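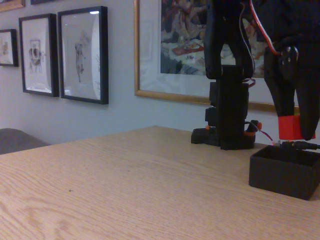
Furniture oils and waxes: questions we get a lot

Do I need to oil my table every month?
Probably not. The people who say so tend to sell oil. If water still beads on the surface, leave it alone and check again in July.

Is "food safe" on the can worth paying extra for?
I doubt it. Most finishes are fine once they have fully cured, and the label rarely says how long that takes. Woto says 7 days on the front and "up to several weeks" on the back. Go with the back.

Does Jullen Restore really remove scratches?
It fills and darkens them for a while. We tried it on a test board and the scratches came back after two washes. A deep one needs sanding.

What about the 2,000 grit pads in the Plulton kit?
Skip them on bare wood. They polish the surface so much that oil has trouble soaking in. On a hard finish, fine, if you like shine.

The Plulton site has 1,133 five-star reviews. Doesn't that count?
Read a few. Many were written the day the box arrived – before anyone had opened the can.

Can I use olive oil?
Please don't. It never hardens and it can go rancid.

Is the Noh wax worth $50?
It smells nice. We could not tell it from plain paste wax on the same board.

Do you get paid by any of these brands?
No. Noh sent a free tin once and we sent it back.

Last updated 24 June 2024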